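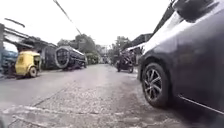
Warum Prullby gerade nicht fährt: eure Fragen, meine Antworten

Seit der Sache mit dem Nothalt landen bei mir ständig dieselben Fragen, meistens zwischen Tür und Angel. Ich schreib das jetzt mal ordentlich auf (na ja, halbwegs ordentlich). Wenn was fehlt, meldet euch, ich ergänze das dann.

Was ist überhaupt passiert?

Prullby war auf der Erprobungsstrecke unterwegs, ganz normale Straßenfahrt mit Gaurav als Begleiter daneben. Nach 46 Minuten hat Gaurav den Nothalt an der Handfernbedienung gedrückt, und der Rover ist weitergerollt. Nicht schnell, Schritttempo halt, aber er ist weitergerollt! Gaurav hat dann ein zweites Mal gedrückt, wieder nichts, und ist schließlich hinterher und hat den roten Pilzknopf am Heck erwischt. Danach stand die Kiste sofort.

Ist jemandem was passiert?

Nein. Kein Mensch verletzt, kein fremdes Fahrzeug berührt, am Rover ist auch nichts kaputt. Laut Log hat er zwischen dem ersten Druck auf die Fernbedienung und dem Stillstand 722 Zentimeter zurückgelegt. Das klingt erstmal nach wenig, aber stellt euch mal einen parkenden Wagen vor und dann sieben Meter davor. Wir behandeln das deshalb genauso, als wäre etwas passiert.

Warum hat Gaurav überhaupt gedrückt?

Wegen eines Motorrads, das entgegenkam. Prullby hätte vermutlich auch von allein angehalten, die Hinderniserkennung war aktiv und hatte das Motorrad auf der Liste. Trotzdem war das Drücken völlig richtig. Bei uns gilt: Wer begleitet, drückt lieber zehnmal umsonst, und niemand muss sich hinterher dafür rechtfertigen.

Und woran lag's jetzt?

Da muss ich ein bisschen ausholen. Die Fernbedienung (das Khurana-Modul, das graue) schickt laufend ein Lebenszeichen an den Rover. Bleibt das aus, soll er von selbst bremsen. Drückt man den Nothalt, hört das Lebenszeichen auf, und genau das ist eigentlich das Schöne an der Lösung: Funkloch und Nothalt führen zum selben Ergebnis, nämlich Stillstand.

Mit dem letzten Softwarestand haben wir aber einen Zwischenspeicher eingebaut, damit die Verbindung bei kurzen Aussetzern nicht dauernd abreißt. Tja. Der hat das letzte gültige Lebenszeichen einfach fröhlich wiederholt, und die Überwachung dahinter hat gedacht, alles sei bestens. Den Zwischenspeicher habe übrigens ich freigegeben, das darf hier ruhig stehen.

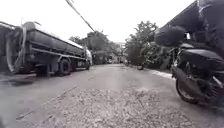

Hatte der Straßenbelag was damit zu tun?

Das wurde ich am häufigsten gefragt, und ich hab's am Anfang selber geglaubt. Loser Schotter auf Beton ist für so kleine Räder wirklich fies, da verlängert sich der Bremsweg ordentlich, und bei Feuchtigkeit wird es auch nicht besser. Aber die Raddaten sind eindeutig: Es wurde vor dem Pilzknopf gar nicht gebremst. Kein Rutschen, kein Blockieren, die Motoren haben einfach weitergezogen. Der Untergrund kann also nichts dafür. Den Schotter nehmen wir in die Bremsversuche trotzdem mit rein, wo wir schon mal dabei sind.

Hätte man das nicht im Labor merken müssen?

Doch. In der Halle haben wir den Nothalt 94 Mal ausgelöst, und 94 Mal stand der Rover. Nur lief in der Halle der Zwischenspeicher nie an, weil der Empfang dort so gut ist. Draußen stehen Fahrzeuge, Mauern und Bäume im Weg, da hatte die Verbindung schon vorher kurze Lücken, und ab der ersten war der Fehler scharf. Wir haben also sehr gründlich den Fall getestet, der sowieso funktioniert. Ärgert mich immer noch.

Betrifft das auch den Ratley?

Der Ratley hat das gleiche Khurana-Modul, aber noch die alte Software ohne Zwischenspeicher. Wir haben ihn nachgeprüft, inklusive künstlich gestörtem Funk, und er bremst sauber. Er bleibt vorerst trotzdem in der Halle. Bitte auch nicht »nur mal kurz« auf den Hof damit, ja?
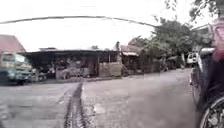

Team Fahrversuch und Betriebssicherheit, Standort Telham

Was ändert ihr jetzt?

Der Zwischenspeicher fliegt raus, komplett. Jedes Lebenszeichen bekommt eine laufende Nummer, und wenn dieselbe Nummer zweimal ankommt, wird gebremst. Dazu kommt ein zweiter Empfänger, der direkt am Motorstrom hängt und vom Bordrechner nichts wissen will. Den hat Gaurav schon auf dem Tisch liegen, es fehlt noch das Gehäuse.

Und bei den Fahrten selbst?

Vor jeder Ausfahrt wird der Nothalt künftig draußen geprüft, an der Strecke, mit absichtlich gestörtem Funk. Dauert etwa 40 Sekunden, das schafft jeder. Außerdem laufen wir wieder zu zweit: eine Person mit der Fernbedienung, eine in Reichweite vom Pilzknopf. Enge Durchfahrten zwischen parkenden Fahrzeugen lassen wir erstmal weg, genauso Strecken mit tiefen Rinnen im Belag, da hat man zu Fuß genug damit zu tun, selber nicht umzuknicken.

Ich hab selber mal erlebt, dass ein Rover komisch reagiert. Wohin damit?

Zu mir oder zu Gaurav Jaiswal, gern auch formlos. Wirklich alles, auch wenn ihr denkt, das war bestimmt nur ein Wackler! Schreibt am besten die Uhrzeit dazu, dann finde ich die Stelle im Log viel schneller. Und bitte den Rover nicht neu starten, bevor wir die Daten gezogen haben, sonst ist der Funkpuffer weg.

Wann fährt Prullby wieder?

Wenn der zweite Empfänger drin ist und die Versuche mit gestörtem Funk durch sind. Ich hoffe auf Dezember, verspreche aber nichts. Den neuen Stand trage ich dann auf dieser Seite nach.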